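Speaker notes – surface care session, Stillside facilities training
Mar 26, 2025

**Slide 1. Opening**

Introduce self, then Lise Poirier (second half, sealers). Questions at the end except for anything about acid, which can be taken as it comes up.

Scope: calcite stone indoors. Granite and quartzite are in the other deck. Engineered quartz gets one line on slide 6 and no more.

**Slide 2. Stain versus etch**

Two different faults, constantly logged under the same code.

- Stain: something has moved into the pores. Color change, usually darker. Surface still reflects normally.
- Etch: acid has dissolved calcite at the surface. Dull spot, often lighter. Nothing in the pores to remove.

Test is a low-angle flashlight. If the reflection breaks up over the mark, log it as etch. Poultice on an etch does nothing – Clifford Lavoie's crew lost 2 days on this in July. Ask him before using the story by name.

**Slide 3. Pattern and visibility**

Heavily veined dark stone hides stains and shows etches. Pale plain stone does the reverse. Pause here, let people look before going on.
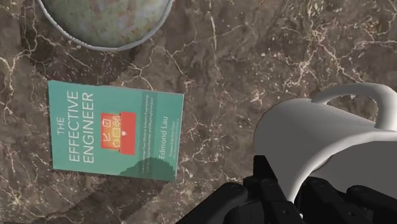

*Dark brown marble, dense white and cream veining (rendered).*

Point to make: on a pattern like this, inspection from standing height will miss most oil marks. Inspect by touch and by raking light. Veins are often a different mineral mix from the body of the stone and can take polish differently, so a dull line along a vein is not automatically damage. Compare with a vein in a low-use area first.

**Slide 4. Poultice**

Powder plus agent, mixed to peanut butter thickness. Spread past the edge of the stain. Cover with plastic, tape down, leave overnight, uncover and let dry fully. Repeat if lighter but still present. Limit is 7 rounds, then refer.

Agent by stain type is on the handout. Don't read it out.

**Slide 5. Re-polishing**

Hand work only for small etches. Start at 3,000 grit unless the etch can be felt with a fingernail. Keep the pad wet. For larger areas, book Annick Fraser's team – lead time goes on the whiteboard.

Check that the Trundlow pads have arrived. If not, use the old set and say so.

**Slide 6. Daily cleaning**

pH-neutral cleaner, soft cloth, dry after. No vinegar, no lemon, no bathroom descaler. Engineered quartz: same cleaner, keep hot pans off it.

**Slide 7. Handover to Lise**

Water drop test, then sealers. She needs the sample tiles and the dropper from the front table. Laurier Simard has the sign-in sheet.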